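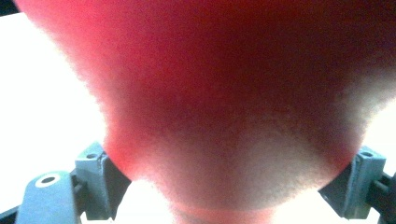

Still not convinced by the daylight lamps. Memon's leaflet says their tubes will end "the argument at the bench" over colour matches, and I have had them over the Ernside bench long enough to say the argument is in good health. The claim is that a decent daylight tube lets you match a shade by eye, first go. My trouble is that one red thing is never one red. Look at it close up: deep crimson going to maroon on one side, a brighter pinkish red down the flank, and near the bottom it washes out to almost white. Same object. Which bit do I hold the card against? The leaflet has a nice paragraph on "true colour" and doesn't say.

What I tried: shade 1302 from the Rantala book, brushed on two offcuts of primed board, 2 coats each. One was matched under the old tubes and one under the new. I mixed both by eye, wrote the drops down, and put the sheet (no. 3171) in the blue folder. Under the new tubes I used slightly less black. Taken out to the yard door, both looked a bit brown against the card. I could talk myself into preferring either, and after lunch I preferred the other one. So that is a result of sorts, though not one Memon would print.

Also the Rantala card is coated paper and my boards are brushed satin. Tilt either and the shade moves more than the difference I was trying to judge. I should have sprayed them. Brush marks catch the light along one edge and I kept reading them as a lighter mix.
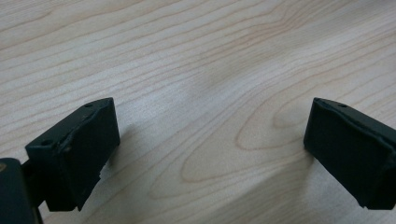 A pencilled note on the previous page objects that I am testing my eyes and not the lamps, and that a proper go would have somebody else mix the paint and shuffle the boards so that I can't tell which is which. It adds that the old tubes were due for replacing anyway, so the new ones had an easy opponent.

Fair on both counts. I knew which board was which the whole time, and I went in expecting the lamps to be no use. If I'd been told they were marvellous I might well have written the opposite. The second point bothers me more. Any new tube would have beaten the old ones for plain brightness, and I can't separate "brighter" from "better daylight" with what I have here. 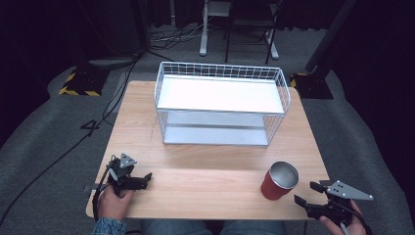
The fix for that is cheap enough: ordinary new tubes on one side of the bench, Memon's on the other, a card screen down the middle. Boards coded on the back by someone else. I want 4 boards per side, and I want a pair in there mixed from the same pot. If I confidently pick a winner between two identical boards we can stop the whole business and go and do some painting.

Not buying the Billilier viewing booth meanwhile. It is a grey box with a lamp in it. The grey lining is the only part of the pitch I believe, and grey paint we have got.
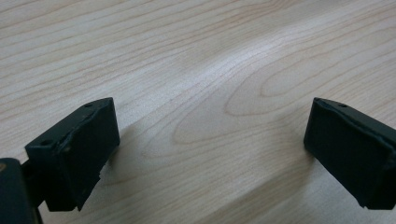

Finishing bench notebook, Ernside workshop
1 Jun 2026

Leftovers from the same session. Tin of satin has skinned over, strain before use. Both boards are on the drying rack, red side up, don't stack them. Drops for the second mix are in the wrong column on the sheet; I've drawn an arrow. To ask Memon: how many hours before the tubes shift colour, and is that measured or guessed? The leaflet says "long life" and leaves it there. Will do the blind version later in June if the ordinary tubes turn up.

Recent entries
Why the Rantala book and the Rantala tins disagree
Satin over gloss, second attempt
Brush cleaner: paying more for the same smell
Grey paint for the bench screen

Ernside workshop notebook | Contact the finishing bench | Back to top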